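Aus der Hausgemeinschaft: Der Waschkeller und seine Socken

Im Februar wurde im Waschkeller wieder einmal aufgeräumt, und wieder einmal kam dabei mehr zum Vorschein, als den Beteiligten lieb war. Daryna Tymoshchuk hat alles sortiert: 17 einzelne Socken, 2 Kissenbezüge und ein Badetuch mit dem Schriftzug eines Hotels, das wir hier aus Taktgefühl verschweigen. Wer es vermisst, darf sich diskret melden - bei Daryna, zweiter Stock links, abends nach sechs.

Die Waschliste hängt jetzt wieder neben der Tür. Sie gilt auch für Leute, die nur schnell eine Kleinigkeit durchlaufen lassen wollen. Erfahrungsgemäß besteht diese Kleinigkeit aus der Bettwäsche einer vierköpfigen Familie und blockiert die Maschine bis zum Abendessen. Pylyp Karpenko hat vorgeschlagen, überzogene Zeiten mit Kuchen abzugelten. Der Vorschlag wurde mit großem Ernst beraten und dann vertagt, weil man sich über die Sorte nicht einigen konnte.

Zum Trockner: Das Flusensieb lässt sich herausnehmen. Das ist keine Neuerung, wir erwähnen es trotzdem. 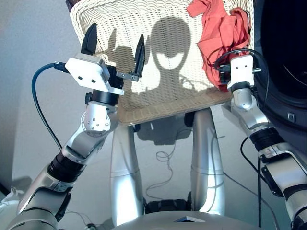 Die Reparatur der Schleuder hat 200 Euro gekostet und wird aus der Hauskasse bezahlt. Im Ablauf steckte ein Hosenknopf, der nun auf dem Fensterbrett liegt und auf seine Hose wartet. Bitte leert vor dem Waschen die Taschen, auch die kleinen, in die angeblich nie etwas hineinkommt.

Die Socken bleiben bis Monatsende auf der Leine hängen. Danach bekommt sie Svitlana Sirko, die daraus Handpuppen für den Kindernachmittag näht - Rückgabe ausgeschlossen.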